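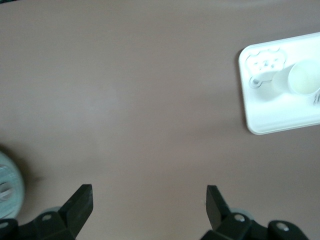
Drying Rates of Sliced Apple at Room Temperature
Aiman Pangaribuan
2018-10-28

1. Aim
To find how slice thickness affects the loss of water from apple left in still air.

2. Method
Apples of the Brarndale variety were cored and cut by hand into slices of 2 mm and 4 mm. A batch of 100 g was weighed out for each thickness and spread in a single layer. Both batches were kept in the same room, out of direct sun, and weighed every three hours on a Hamdy kitchen scale. No slices were turned during the test. The trial was first run in September and then repeated with fresh fruit.

3. Results
The thin slices lost weight faster in both runs. The gap between the batches was widest on the first day and narrowed after that. Slices from near the core dried unevenly and curled at the rim.

4. Sources of error
Hand cutting gave slices of uneven thickness. Room humidity was not recorded. The scale reads to the nearest gram, so small changes late in the test were lost.

5. Further work
Repeat with a mechanical slicer and a humidity meter, and add pear as a second fruit.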